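Plastach Pads, set of 3

I make these gripper pads for people who, like me, keep hoping a machine will do the chores. Can it yet? Sort of! My arm pairs socks and puts spoons away (nine tries out of ten on a good evening), and it still loses every argument with a fitted sheet. Jabari Massawe runs the same pads on a packing bench and has passed 3,000 picks on one set.

Each set fits the Skidix mount. Next batch ships in June – $19.
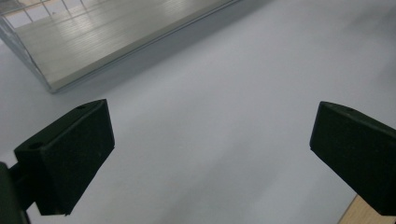
Clear plastic is what I get the most email about. Towels and mugs are easy by now, but a see-through tray like the one on my pale tabletop, all shine and reflections, still throws my software off. Go slow, and open the fingers wide before you come in over the rim.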